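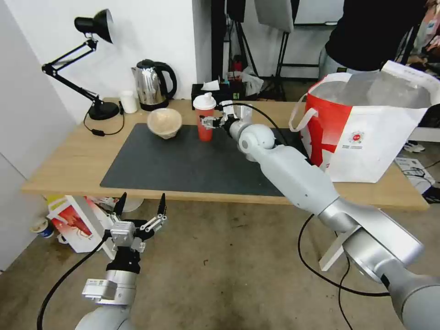 Mizanur Weerakoon says a numbered edition is a promise and an open edition is a poster, and that I should pick one before I embarrass myself. I'd like a second opinion.

I paint still lifes, mostly gouache, mostly small. One of them got popular at the Prarkcombe street fair in September and people keep asking for prints. The shop I use, Trallness, quoted me $3,180 for a run of 141 on cotton rag. Don't ask why 141, it has to do with how they fit on the roll and I stopped listening. My original plan was to number all of them and retire the image. Now my sister wants it on greeting cards, and a cafe wants a big one for the wall. If I've sold a limited edition, can I still do the cards? And do I have to print the whole run up front? I do not have $3,180. I have a lot of gouache.

Weidong Meng
Posted in: Selling Your Work > Prints

3 answers

Kamrul Dewan
No, you don't have to print them all at once. Set the size of the edition, print 35, number those out of the full total, and print the rest when the money comes in. Keep the same paper and the same file, and write down which numbers you've sold, somewhere other than the back of an envelope. Ask Trallness what they charge per sheet on a short run. It will be worse than the big quote, but you won't be sleeping next to boxes of your own work.

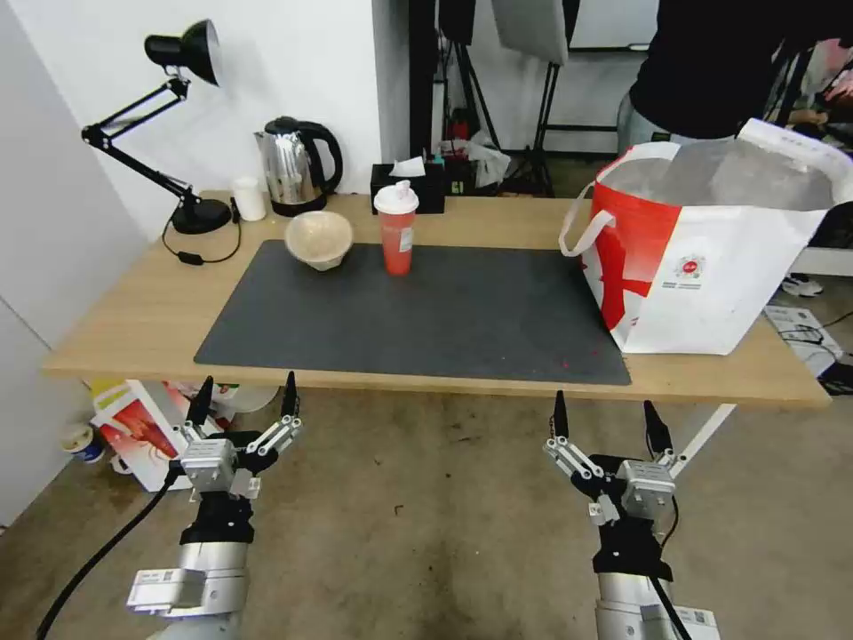

Mahfuz Sikder
The cards are fine if you say so at the start. An edition is limited to what you put on the certificate, so write something like "limited to 141 at this size on this paper; the artist may reproduce the image in other formats." Some states have their own rules about what you must disclose to print buyers, so look yours up. The cafe one is trickier -- a bigger print of the same picture is exactly what annoys collectors, so disclose that too or paint them something else. And get a proof before you sign off on anything. Warm reds are where cheap printing goes to die. A red plastic bottle against a dark gray mat, like the one above with the beige bowl next to it, will tell you more about a printer than their brochure will. If the red comes back looking like canned salmon, walk.

I once signed 2,000 postcards because I thought it would make them valuable. It made my hand hurt.

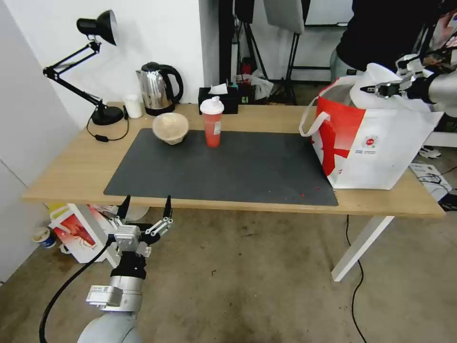

Still life corner, with lamp and kettle.

Mizanur Liyanage
just use Rivent, they do print on demand, no idea about the numbering thing

Weidong Meng (asker)
Thanks, going with 35 and the wording from Mahfuz. The cafe has been told to wait -- they took it well and asked for a discount.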